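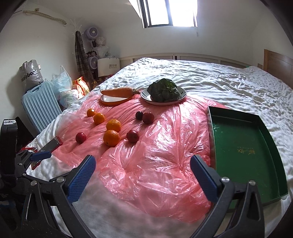
Cuando vuelvo del mercado tengo la encimera ocupada, así que ordeno la compra encima de la cama. ¡Es el sitio más grande de mi piso! Lo primero es proteger la sábana: yo extiendo un plástico rosa, arrugado de tanto doblarlo, y encima voy soltando las naranjas y las manzanas sin amontonarlas. La verdura va en platos – la zanahoria en el ovalado, el bok choy en el redondo – y la bandeja verde la dejo a mano, en un lado.

Luego reviso cada pieza por debajo, que es donde salen los golpes. Las tocadas se comen ese mismo día. Las manzanas, lejos de las naranjas, y el bok choy a la nevera sin lavar, envuelto en papel de cocina. En total tardo casi 10 minutos. Al acabar, sacudo el plástico en la bañera y lo doblo hasta la próxima compra.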